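Summer hours and the water shutoff at Akemar

11 July 2020

The water main on the Uvgate side of the building is being replaced this month, and the work affects everyone who rents on the lower two floors. Clunix, the plumbing contractor, has given us a schedule of 11 working days. Water will be off from 6 in the morning until early afternoon on each of those days. The upper floors are on a separate line and should see no change.

Please fill a jug or two the night before. The restroom on the third floor will stay open to all tenants, and the door code is the same as the one for the mail room. 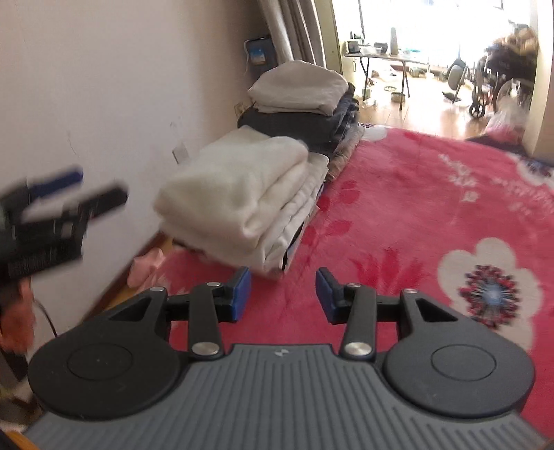
If you have a sink in your unit, check that the taps are closed before you leave in the evening. When the line is turned back on, air in the pipes can make the water spit and come out brown for a minute or so. Let it run until it clears. Do not use the hot tap first, as the grit ends up in the heater.

Parking is the other change. The contractor needs the row along the fence for pipe and a digger, which takes away 15 spaces. The lot behind Lò, the noodle place on the corner, has agreed to let our tenants park there on weekdays until the work is done. Leave your unit number on the dash. Deliveries should still come to the front — drivers who go around the back will find the gate locked.

Rent for August is due on the usual day. We have asked the owners for a credit for the days without water and will print their answer in the next issue. 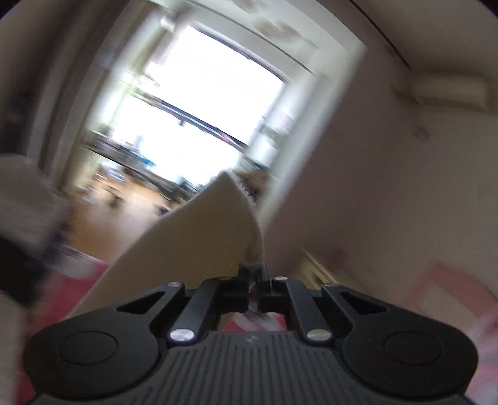
One reader on the first floor wrote in to say that the notice taped to the door gave a later start time, and asked which one is right. The time printed in this newsletter is the correct one. The door notice will be replaced on Monday.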